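Quem vota no vereador que não responde?

Mandei 14 mensagens para gabinetes da câmara da minha cidade nos últimos meses. Recebi uma resposta, e era um cartão de feliz aniversário (meu aniversário é em outro mês). Conto isso porque a campanha já está aí, em setembro a rua fica forrada de santinho, e os mesmos que não abrem o e-mail vão bater palma no meu portão pedindo um minutinho de atenção.

Minha implicância nem é com promessa. Promessa de campanha todo mundo aprendeu a ouvir com desconto, igual preço de feira. O que me tira do sério é o sumiço entre uma eleição e outra, e a naturalidade com que a gente aceita isso. Se o encanador sumisse por três anos e voltasse sorrindo, você chamava de novo? Pois é.

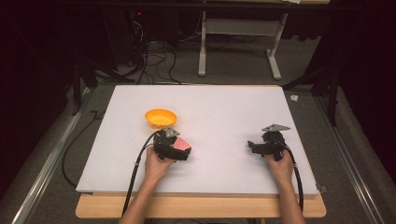
A Florencia Aravena, minha vizinha de bairro, foi candidata na eleição passada e teve 464 votos. Ficou longe, coitada. Mas continuou indo às sessões, sentada lá no fundo, anotando tudo, e depois escreve no grupo do bairro o que foi votado e quem faltou. De graça! Aprendi mais sobre o orçamento da cidade com as mensagens dela, cheias de erro de digitação, do que com qualquer boletim oficial. Foi por ela que eu soube da mudança na linha que passa pela rua Bodnár, votada às 7 da manhã numa sessão extraordinária que durou menos que o meu café.

E aí me vem a pergunta chata: por que eu não estava lá? Porque às 7 da manhã eu estava procurando meia de criança, ora. A maioria das pessoas que conheço tem uma desculpa parecida, e são desculpas boas. Só que o horário da sessão também é uma escolha de alguém, e esse alguém sabe muito bem quem consegue aparecer e quem não consegue.

Já ouvi que a saída é tecnologia, aplicativo, votação pelo celular. Pode até ajudar, não sou contra, mas eu começaria por coisa bem mais besta: sessão à noite, pauta publicada com 15 dias de antecedência e o voto de cada um escrito em português de gente. Quem já tentou ler uma ata da nossa câmara sabe do que estou falando (tem uma frase na última que ocupa uma página inteira, eu juro). 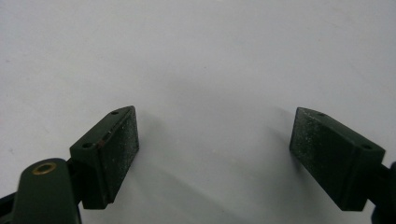
Detalhe das pontas verdes, uma de frente para a outra, sobre fundo branco.

Meu amigo Phúc Phí acha que sou ingênua. Ele diz que, com pauta ou sem pauta, o pessoal vota em quem asfaltou a rua na véspera, e que eu mesma já fiz isso. Fiz, sim, e o asfalto durou até a primeira chuva forte. Neste ano, quando tocarem a campainha, vou perguntar o que a pessoa votou no último orçamento, ou, se for candidata nova, a quantas sessões ela já assistiu. Se a resposta for um santinho, devolvo o santinho.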